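Wenside Institute of Community Studies
Disability and Society: Course Handout 4
Hearing Loss, Deafness and Access to Everyday Services

Prepared by Wanda Brzozowska and Quentin Marchal

1. Purpose of this handout

This handout accompanies the fourth lecture. It sets out the main terms used in the unit, the barriers that people with hearing loss commonly meet, and the adjustments that services may be expected to make. Students should read it before the tutorial and bring their own notes on the set chapter.

2. Terms

Hearing loss is usually described by degree (mild, moderate, severe or profound) and by the part of the ear or hearing nerve affected. Conductive loss arises in the outer or middle ear. Sensorineural loss arises in the inner ear or the nerve. A person may have both, in one ear or in two.

The word "deaf" with a small letter generally refers to the physical condition. "Deaf" with a capital is used by many people who share a sign language and a culture — a usage that should be respected in written work. The phrase "hearing impaired" is still found in older policy documents, but many people dislike it. Where a person has stated a preference, follow it.

3. Common barriers

Background noise, poor lighting and speakers who turn away all make lip-reading harder. Telephone-only booking excludes some users altogether. Announcements made by loudspeaker at stations and clinics are often missed, and staff may mistake a missed announcement for a lack of interest.

The Brunet survey, discussed in the lecture, drew 209 replies from adults in the Oker district. Of these, 175 reported at least one difficulty in a shop, clinic or council office during the previous year. Students should note that the replies were voluntary and should take care when applying the result to a wider population.

4. Adjustments

Services may offer captioning, hearing loops, written summaries, text-based booking and qualified interpreters. Family members should not be asked to interpret at medical or legal appointments. Visual alarms are recommended wherever a person may be alone in a room.

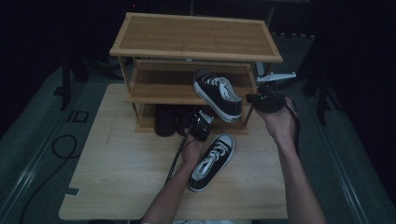
5. Tutorial task

In groups of 3, choose one public service and prepare a short report on how a deaf or hard of hearing person would make an enquiry, attend an appointment and lodge a complaint. Reports should be nearly 40 lines in length and should name the sources used. Groups will be assigned by Eliseo Cisneros, to whom any request for a change should be sent in writing.

6. Access to teaching materials

Captioned recordings of all lectures are placed on the unit page. Students who require an interpreter or a note-taker for tutorials should contact the unit office before the end of March.

Contact: Unit Office, Wenside Institute of Community Studies | © Wenside Institute | Back to top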